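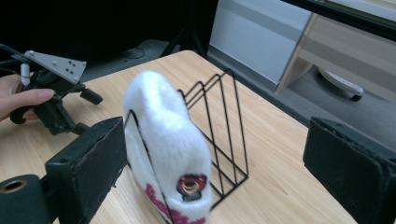 884 words

Workshop Tips: Collecting Hat Handling Examples Without Wasting the Day

25/07/2018

The sales pitch goes like this. Pick up a pair of hand-held grippers, do the chore a few hundred times, feed the recordings to the software, and soon a machine tidies your hallway. I have my doubts about that last part. We have been recording winter hats on a wire stand for the Wanix project, and what follows is what I'd pass on to anyone setting up a bench for the same job.

Start with a soft hat. Findenow's beginner notes say to start with a block, and you'll get lovely recordings of a block. Knit gives, slides and folds over on itself, and if the system can't learn from that it won't be much use near a coat rack.

Use a stand with gaps in it. Thin rods catch the inside of a hat, and the catching is worth recording. Keep the take where it snags.

Slow down at the stand. Quick hands smear the picture, and a fuzzy white hat has few clear edges to begin with.

Give each hand a job before you press record. Ours is one hand at the crown, the other down by the cuff. If two people take turns, write the order on a card, or you'll end up teaching two different chores under one name.

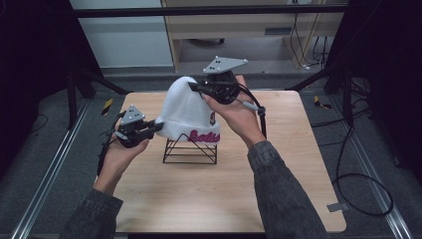

One hand at the crown, one near the cuff.

Keep cables clear of the tabletop. Let them hang behind the wrist and check them between takes.

Turn the hat now and then. If the lettering always faces the same way, the software may well learn the lettering and nothing about hats. Same goes for the stand – shift it a little, or set it at an angle.

Don't chase a big number. The Follico sheet asks for 400 takes per item. I would sooner have half that, with the dull copies thrown out. Ostrowski's sorting tool flags near-identical takes, though it also flags good ones, so look before you delete.

Label the failures the same day. "Dropped" and "never gripped" are different things, and after a weekend you won't remember which was which.

Test on a hat that isn't in the recordings. Everyone skips this step, then shows a video of the one hat that works. I'll believe the hallway story when I see it done with a hat the machine has never met. Until then I hang up my own, which takes 2 seconds.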